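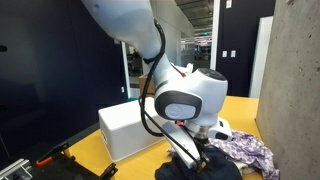 Tarun Goel has run the dyehouse at Tiwari for 10 years, and he would prefer that people stopped asking him about colour fastness as though it were one number. "It is a set of numbers," he says. "Washing, rubbing, light, perspiration. A cloth can do well in three and badly in the fourth, and the customer will only remember the fourth."

Tiwari dyes cotton and cotton blends for small workwear labels. Most orders are for dark shades, and dark shades cause most of the complaints. To reach a deep navy the fibre has to take up a large quantity of dye, and part of it never bonds properly. The remainder must be washed off before the cloth leaves the building.

"People think dyeing is the expensive stage," Goel says. "Look at the water. On a reactive navy we used to run six rinses. We now run 4, two of them hot, and the result at the drain is the same."

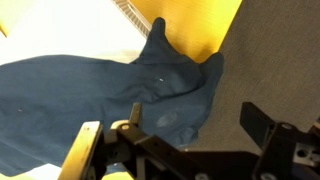

The change came in February, after a trial with Reris, a soaping agent that holds loose dye in the bath and keeps it from settling back on the fibre. Goel tested it on lots of 2,000 metres and sent cuttings to the laboratory at Skotance for wet rubbing tests. Two lots failed. He traced both to hard water — the softener had not been regenerated on schedule — and repeated them without further trouble.

He is less certain about blends. Polyester and cotton need separate dye classes, and the two halves of the yarn can drift apart in shade after repeated laundering. "You match them under one lamp and they part company under another. I check under 2 light sources as a minimum. Three is better, if the buyer will wait."

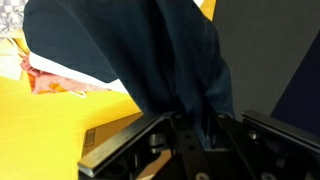 Asked what a household can do, Goel keeps to the practical. Turn dark garments inside out, wash them at 30 degrees and do not overfill the drum. Abrasion takes more colour out of a seam than detergent does. He has no opinion on vinegar. "I have never seen a controlled test of it. With reactive dyes I would not expect any effect."

His next project is a cold pad-batch line, ordered from Skurkuline and still waiting for its drainage to be approved.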